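Kirberg Hall Kitchen: Monthly Safety Check, March
Checked by Abrehet Wolde. Comments are mine, as are the sighs.

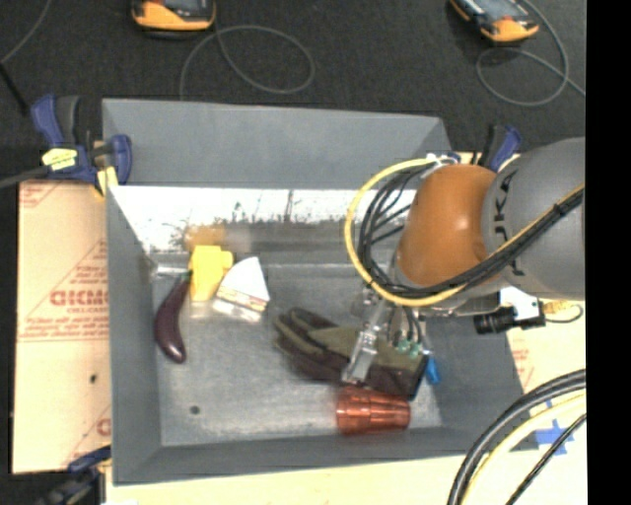
Covers the main kitchen, the dry store and the back corridor. Marked OK, FIX or AGAIN, the last meaning I wrote FIX last month too.

1. Fire blanket by the hob: OK
On its hook, tapes hanging free. Someone has stopped using it as a coat peg.

2. Extinguisher, tag 588: OK
Needle in the green, pin in place.

3. Extinguisher, tag 658: AGAIN
Still propping open the corridor door. It is a very good doorstop. The door is a fire door.

4. Fridge log: FIX
Filled in twice daily, same pen, same reading, same slant to the handwriting. I admire the consistency. Please look at the dial before writing.

5. Sallano oven, door seal: FIX
Split at the bottom left corner. Part ordered, £53 with postage. Tea towels are not a seal.

6. Gelska slicer, guard: OK
Fitted and tight. Unplugged when I came in, so thank you, whoever you are.

7. First aid box: AGAIN
Plenty of eye patches, one safety pin, no blue plasters. We could cope with a visit from pirates.

8. Dry store shelving: OK
Heavy tins now on the bottom shelf. The top one still wobbles if you lean on it, so don't.

9. Floor by the sink: FIX
Mat curling at one end. I found this out with my foot.

10. Hand wash basin: OK
Soap, hot water, paper towels. The Minja dispenser works if you hit it on the left.

Items 3 and 7 to be sorted before the next hire. Spare plasters are in the office, locker 221. Sheet goes back on the clip by the door, with the pen, please.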